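Forums > Manipulation Software > Perception

Search this forum Enter keywords Go

Wrist view segmentation loses the white bottle on a white table
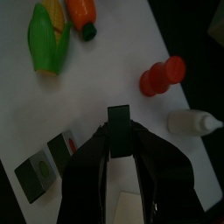
Wrist cam view, white bottle over on the right

gesley_fan, Jul 1, 2023
Hi all! I've been happily running the Horobets segmenter on our wrist view for tabletop picks, and it's wonderful on the corn, the carrot and the red stacked thing (lovely clean masks, really). The white squeeze bottle is another story – over 200 logged views it got no mask at all in 44 of them, and the planner then treats that spot as free table. Would you retrain, or fix it downstream?

Cusberg
Welcome! I'd start with the light before touching any weights. Your table looks grey and dim to me, and the shading along the lower side of the bottle is nearly all the contrast you've got. Fix the exposure, turn the lamps up and run the same views again.

haris_dev
I have to disagree a little, with love. Brighter lamps could wash out that shading and leave you worse off! If you have depth, fit the table plane and mark anything standing more than 11 mm above it as an obstacle, mask or no mask. Do mask out your own fingers first – they fill a good part of the view.

Cusberg
Fair, though my depth gets very ragged near a table edge, and that nozzle is close to one.

gesley_fan
Thank you both, so kind! I'll try the plane fit tonight and leave the lamps alone for now. Is 11 mm before or after smoothing?

haris_dev
After.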